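Welus Cable Sorting Case, Large

I bought the large Welus case in November to replace a drawer full of chargers, adapters and short leads. It has 17 pockets, a double zipper and a stiff divider down the middle. The fabric is thick enough to hold its shape when the case stands on end, and it fits on a bookshelf next to a row of binders.

The pockets come in three widths. The narrow ones work for phone leads and memory card readers. The wide ones take a laptop charger, but only if you wrap the cord tightly. I would spread everything out on a table before you start packing – it took me two tries to get the heavy items at the bottom, where they belong.
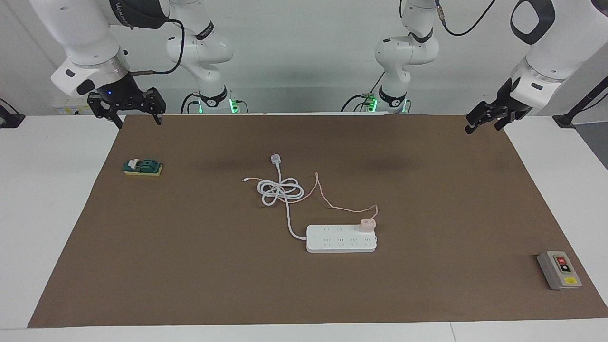
Nyokabi Obura wrote in to say that her zipper began to catch at the corners after a few months, and that rubbing a little candle wax on the teeth fixed it. She also wished the labels were larger.

I agree about the labels. They are paper strips behind clear plastic, and a long word won't fit. Mine have started to slide out on the left side.

I also tried the Tadent case. It is cheaper and lighter, but the pockets sag and there is no divider. For a desk drawer it would do. For a shelf or a car trunk I would pay the extra for the Welus. The handle is stitched well and hasn't pulled loose yet.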